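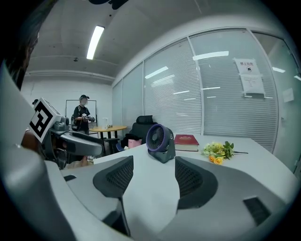

June 2025

I gave up my car in February and I've been meaning to write down what it has cost me so far. A few people asked after the last post, and I had the receipts in a folder anyway.

The car was sold to a dealer in Sutitdale for $3,062. I had hoped for more, but it needed tires and the air conditioning had quit. I put $1,000 of that aside for a bike and spent most of it at Wróbel, the shop by the old post office. They fitted a rear rack and swapped the saddle without charging for the labor.

The bus is $54 a month. I take the Flukness line to work, and it runs every 20 minutes until seven in the evening, then once an hour. Missing the 6:50 is the worst part of my week when it happens. The bench at the stop faces west, so you get the sun right in your eyes.

Insurance was the big one. I was paying $426 every quarter and that stopped the same week I handed over the keys. I called to cancel and was on hold through an entire lunch break, but they did refund the unused part.

Groceries took some working out. I used to do one large shop on the weekend. Now I stop on the way home two or three times a week and buy what fits in the bags. I throw out less lettuce. I also pay more for coffee and dish soap, as the small store doesn't carry the big sizes.

I've rented a car once, to go see family in Zarklow. There is a train, but it gets in close to midnight and the station is a long way out of town. The rental was fine. I had forgotten how much I dislike parking garages.

Rain has been less of a problem than I expected. I keep a spare pair of socks and shoes under my desk. Cold mornings were harder, and I still haven't found gloves that let me work the brakes properly.

I'm going to keep going through next winter and then decide. The next post will be on the bike itself, including the chain noise, which I still haven't fixed.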